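Ticket 2889 - Label printer skips numbers in a sequence
Category: Printing & Labels > Numbering
Last updated: 26 February 2020
Status: Resolved

Opened by: Ruan Nkosi, Histholm toy library

Hi all! First off, I love this program. We moved our whole lending catalog into Flivton last September and it has saved me hours and hours. Every toy, puzzle and game in the building now has a sticker with its own number, and members can look things up from home (they do, too, usually at midnight).

My trouble is with the stickers. When I print a long run, the numbers start out fine and then one goes missing. I asked for 600 labels yesterday and the sheet went from 72 straight to 74. No blank sticker in between, no error message. Number 73 just isn't there. After that it behaves until the end of the run.

What I've tried so far:

- Turned the printer off and on. Same result.
- Swapped in a new roll. Same result.
- Printed from the laptop at the front desk instead of the office computer. Same result, same missing number!
- Printed labels 70 to 80 only. All eleven came out, including 73.

That last one has me stumped. A short run is perfect and a long one isn't.
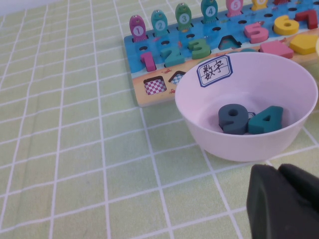

I should add that we use the "set with parts" option for anything that has loose pieces, so one toy gets a main number and the pieces get the same number with a letter after it. I don't know if that matters. Most of our counting and sorting toys are entered that way and there are a lot of them.

Printer is a Votatetti desktop model, connected by USB. Happy to send the log if somebody tells me where it lives.

---

Reply from Flivton support

Hi Ruan, thanks for such a clear report. The short run working is a great clue. The log is under Help > Diagnostics > Save print log. Could you attach it, and also look up item 73 in the catalog and tell us what it says under Status?

---

Ruan Nkosi

Log attached. And wow, okay, item 73 says "Merged". I had forgotten all about this. We had the same stacking game entered twice and I merged the two records just before the holidays. The game is on the shelf under its other number.

So is the printer fine and it's me?

---

Reply from Flivton support

Bit of both, and mostly us! When you print more than 500 labels, the program checks each number against the catalog first and leaves out any record marked Merged or Withdrawn. Short runs don't do that check, so 73 printed. The skipping is on purpose, but it should tell you it's doing it, and short runs should follow the same rule.

If you want every number regardless:

1. Go to Settings > Labels > Sequence.
2. Untick "Leave out inactive records".
3. Save, then close and reopen the print window. The setting isn't picked up until you do.

Your parts labels aren't affected either way.

---

Ruan Nkosi

That did it! Ran the full 600 again this morning and 73 is right where it belongs. I've ticked the box again now that I know what it does - it's a handy feature once you know it exists. A little message saying "1 label left out" would be wonderful.

One more question while I have you. Is there a limit on one run? We'd like to do 2000 in the summer when we relabel the puzzle room.

---

Reply from Flivton support

No limit in the program. The Votatetti keeps its own queue, so we'd split that job into four runs and let each one finish before you send the next. We've passed your message idea to the team that looks after the print window. Closing this one, but reply here if the gap comes back.

Tags: labels, skipped number, merged records, long print run

Related tickets
- Parts labels print without the letter
- How to undo a merge
- Votatetti printer feeds one blank label after each run
- Importing a member list from Chege
- Changing the starting number for a new shelf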